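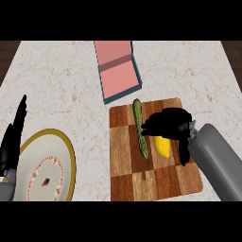 Counter station model, overhead view. Cucumber and lemon on the checkered board, plated-food position to the left, right arm over the board.

Notebook, prep automation, Velance staff kitchen
August 16, 2023

Purpose of entry: to record the state of the counter station in simulation before the arms are installed, and to set down what the prep staff asked for at the review this morning.

Layout. The simulated counter now has the cutting board under the reach of the right arm and the plate beside the left. The tray is behind the board. Bare counter has been left between board and plate. Staff at the review asked that this gap be kept, as they put knives and towels down there and do not wish to reach past an arm to do so. Agreed. The gap is to be treated as a human zone, and neither arm should cross it unless the station is in run mode.

Runs. 225 simulated pick attempts were completed on the cucumber and the lemon together. Of these, 15 ended with the item off the board. Most of the 15 were lemons, pushed by the outer finger while the others were closing. Cucumber losses were fewer and came when the hand closed near one end. The Plukodetti grasp planner was left on its default settings throughout. Next set of 100 will use a slower close and a higher approach for the lemon.

The simulator treats all produce as rigid. Results should not be quoted to the kitchen as expected performance.

Effect on the work. The morning shift currently begins with one person sorting and laying out produce while a second person cuts. Under the proposed arrangement the arms take over laying out and moving to the plate, and both people cut or finish. Three points were raised by the staff and are recorded without comment from the project side:

1. Laying out is when produce gets inspected. Soft spots are found by hand. If the arms do this step, inspection has to be written into some other step, and time allowed for it.

2. The person on layout also answers the service window. There is no plan yet for who does this.

3. New staff are started on layout in their first weeks. Without it, they would go directly to knife work, and the shift leads do not consider this acceptable.

Point 1 can be met by inspecting at the crate, before produce enters the station. Points 2 and 3 are staffing questions and have been passed to kitchen management. The trial should not begin until both have a written answer – this was promised at the March meeting and should be honored.

The staff also asked for a stop control that can be worked with an elbow. The Gostance panel quoted for the station has a small recessed button, not usable with wet or gloved hands. Request sent to Kılıçarslan for a bar-type control along the front edge of the counter. Part number on the order form is 286; price not yet received.

Open items
– Plate position: check reach for shorter staff with the left arm parked upright.
– Tray angle: square it to the counter or leave as modeled? The kitchen has no preference.
– Repeat lemon runs with new approach height, log finger contact separately.
– Draft crate inspection step and show it to both shifts before it goes into the procedure.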